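Demonstration collection (robot learning)

Demonstration collection is the gathering of recorded examples from which a robot control policy is trained. Each example, usually called an episode, pairs camera images with the joint positions and gripper commands of the robot during one attempt at a task.

Most collections rely on teleoperation, in which a person guides the arms from a matching set of handles. Scripted motion is used less often, mainly for rigid parts in known positions.

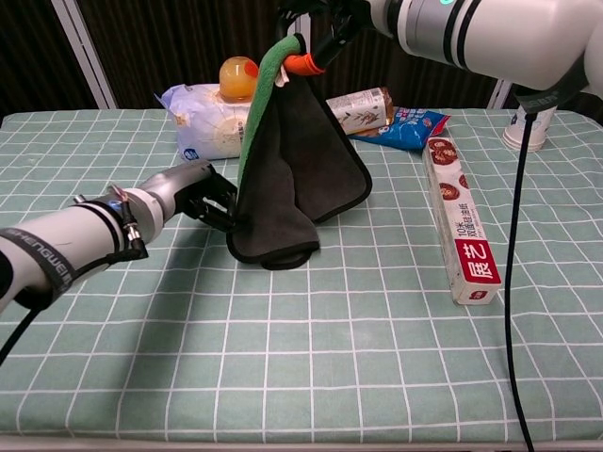

Cloth handling is among the harder subjects for demonstration collection. Fabric has no fixed shape, so two episodes with the same starting layout can soon differ. Two-arm setups are common, with one gripper holding a corner aloft while the other pinches a second corner close to the table. A towel with a differently colored reverse, such as dark gray over green, makes folds easier to find in the images. Household goods are often left along the back of the table as background variety.

The Trenis collection, begun in September by Hiu-tung Tse and Cheng-en Yeh at Ulescombe, holds over 500 towel episodes recorded across 6 table layouts. Episodes are sorted into successes, recoveries and failures. Recoveries – a dropped corner picked up again, for instance – are kept for training. A later subset, Kirow, has 100 episodes, of which 84 are marked as successes.

See also: Imitation learning; Teleoperation; Deformable object manipulation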